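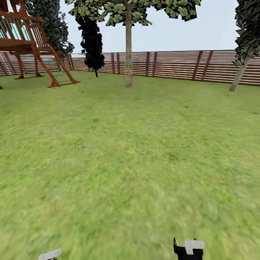 Según Fathima Samarakoon, la mayoría de los céspedes que le piden arreglar no tienen un problema de semilla, tienen un problema de suelo. Lo repite tres veces durante la conversación, siempre con las mismas palabras, y cada vez vuelve al mismo dato: la profundidad a la que llega una varilla metálica empujada con una sola mano.

Samarakoon lleva la parte de suelos en Laitinen, un gabinete pequeño que asesora a ayuntamientos y comunidades de vecinos sobre zonas verdes de uso intensivo. La entrevista se hizo en la oficina, con interrupciones, y se centró en los céspedes residenciales de clima mediterráneo continental: veranos secos, inviernos con heladas y riego restringido buena parte de la temporada.

La primera cuestión fue la compactación. «El propietario ve una zona rala y compra semilla. Resiembra en abril, germina algo, y en julio vuelve a tener la calva en el mismo sitio. La raíz ha bajado cuatro centímetros y ha encontrado una capa que no puede atravesar. Con cuatro centímetros de raíz no hay riego que aguante una semana de viento.» Su método de diagnóstico es elemental. Se riega la víspera, se deja drenar y se introduce una varilla de 8 mm en una docena de puntos. Donde se frena antes de los diez centímetros, se marca con un palito. El plano que sale de ahí suele coincidir con las líneas de paso.

Para esos puntos recomienda el aireado con púa hueca, que extrae un cilindro de tierra, y desaconseja la púa maciza en suelos arcillosos. «La púa maciza abre un hueco a base de apretar las paredes. En arena da igual. En arcilla húmeda las paredes quedan alisadas y la raíz se queda dentro, como en una maceta.» La operación se hace a principios de otoño, con el suelo en tempero, y los cilindros se dejan secar en superficie antes de deshacerlos con una rastra o el dorso de un rastrillo. Después se receban los huecos con arena silícea lavada y una fracción de compost maduro bien cribado. Preguntada por la proporción, contesta que depende de la textura de partida y que no da una cifra sin haber visto un análisis.

Sobre el riego es más tajante. La programación habitual de diez minutos diarios le parece un error heredado de los instaladores. «Diez minutos con difusor mojan la hoja y los dos primeros centímetros. La planta aprende a vivir ahí arriba.» Propone riegos espaciados y largos, partidos en ciclos cuando el suelo no admite el caudal: una primera pasada, una pausa de media hora y una segunda. El arranque lo fija de madrugada, a las cinco, para que la hoja se seque con el primer sol y el viento no desplace el abanico.

La comprobación se hace con vasos. Se reparten recipientes iguales de paredes rectas por el sector, se pone en marcha el riego durante un cuarto de hora y se mide la lámina de agua en milímetros. Cuando entre el más lleno y el más vacío hay más del doble, no sirve de nada tocar el programador; hay que revisar boquillas, presión y solape. En una urbanización de Prullinham, cuenta, el sector peor valorado por los vecinos resultó tener boquillas de tres alcances distintos montadas en la misma línea. Se cambiaron todas y el consumo del contador bajó 155 metros cúbicos en la campaña, sin resembrar nada.

La altura de siega ocupó buena parte de la segunda mitad. Samarakoon trabaja sobre todo con festuca alta, mezclada con algo de poa, y la quiere a 70 mm en verano. Shengli Hao, que mantiene varias de las parcelas del gabinete y asistió a una parte de la charla, lo matizó: «A 70 la gente se queja de que está sin cortar. Yo la dejo a 60 y afilo la cuchilla más a menudo». Ella acepta los 60 siempre que se respete la regla del tercio, es decir, no retirar en una pasada más de un tercio de la hoja. Hao añadió que una cuchilla roma deshilacha la punta y que el tono pajizo que aparece dos días después se confunde a menudo con falta de agua.

En fertilización se muestra conservadora. Dos aportes al año, el principal en octubre, con nitrógeno de liberación lenta. Para una superficie de 200 metros cuadrados calcula unos 5 kg de un producto con el 20 % de nitrógeno por aplicación, lo que equivale a 5 gramos de nitrógeno por metro. Los abonados fuertes de primavera dan mucha hoja, obligan a segar más y dejan la planta blanda a las puertas del calor. En agosto no abona en ningún caso.

La conversación se desvió después hacia los bordes. Los primeros 40 cm junto a una valla o un muro tienen, dice, un régimen propio: menos lluvia efectiva, más calor reflejado o más sombra según la orientación, y casi siempre un solape de riego deficiente. Ella prefiere sacarlos del césped y resolverlos con una franja de árido o con tapizantes. Wai-kit Lui, autor del proyecto de la urbanización citada, defendió en su momento llevar la pradera hasta el cerramiento por coste de obra. «Tenía razón en la obra», concede Samarakoon. «El desbrozado de esa franja se paga todos los años.»

Bajo los árboles tampoco insiste con la semilla. Las mezclas llamadas de sombra toleran luz filtrada, no una copa densa con raíces superficiales que compiten por la misma agua. Si la zona recibe menos de cuatro horas de sol directo, recomienda acolchado de corteza de 6 a 8 cm, separado del tronco.

Queda pendiente el ensayo que el gabinete tiene en marcha con gramíneas de estación cálida. Los datos de la primera invernada están tomados y faltan los de la segunda. Samarakoon no quiso adelantar resultados, salvo que el color se pierde antes de lo que indicaba la ficha del proveedor y que la recuperación en mayo ha sido desigual entre parcelas. La próxima lectura de cobertura está prevista para cuando termine la siega de junio.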